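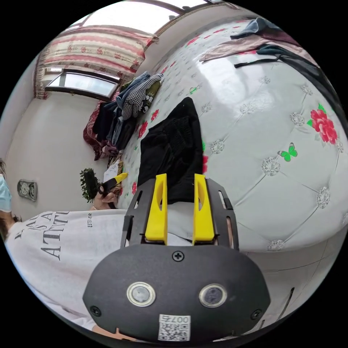

Black garment on a quilted bedspread with a rose pattern.

Lempi Kemppainen scored the silent film Flellitz for two synthesizers and a bowed zither. "The print runs at uneven speed, so I dropped the click track," she says. Cues are triggered by hand – up to 40 per reel.

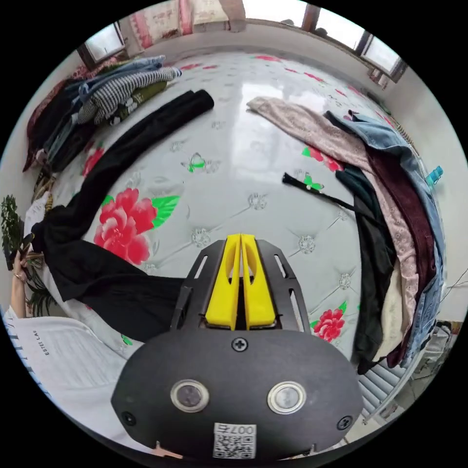

Oskari Kuusisto would have kept the click, arguing that the zither drifts in the second reel. Kemppainen accepts the drift. "I left it in the mix." The recording is out on Lilow in May, in an edition of 200.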